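The Long Patience of Illdale

There is a stretch of the county road outside Illdale where the trees close over the top of you, and if you drive it in July with the windows down you can smell the old sawmill before you see it. I have been making that drive for most of my life, first in the back seat with my feet on a cooler and now with my own bad knees behind the wheel, and I still slow down for it every time.

The mill was never a grand place. It was built by the Lambrakis family to cut railroad ties, and when the railroad lost interest they turned to flooring, and then to church pews, and then (during one lean winter people in town still like to bring up) to toy sleds. At its peak it kept 36 people on the payroll, which in a town of almost 500 meant that everybody either worked there or was married to somebody who did. The noon whistle told you when to eat, and my grandmother wouldn't set the table by anything else.

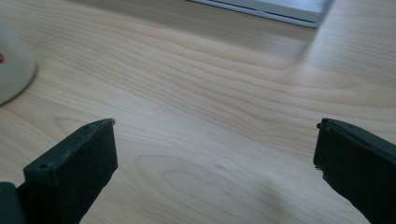 Grain is what the old sawyers talked about over their sandwiches, and they could go on about it the way other folks go on about baseball. A board, they'd tell you, is a log's diary opened flat, and where you make the cut decides which pages you get to read. I thought of them when I looked at this pale desktop, with its long bands curving easily from one side to the other and that rounded, oval figure like a knot sitting in among them. They would have had an opinion about it, and it would have lasted clear through to the whistle!

These days the saws are quiet and the building belongs to Staneck, a little outfit that repairs chairs and sells coffee on the side. The coffee is strong, the chairs are mismatched, and the old green ledgers are stacked by the register for anyone who cares to turn the pages. I spent a whole afternoon with them last summer and let two cups go cold. One entry, in a lovely slanting hand, reads only "rain, cut nothing, fixed the roof."

I bought a stool on my way out. It rocks a bit on my kitchen floor, and I've been meaning to take it back.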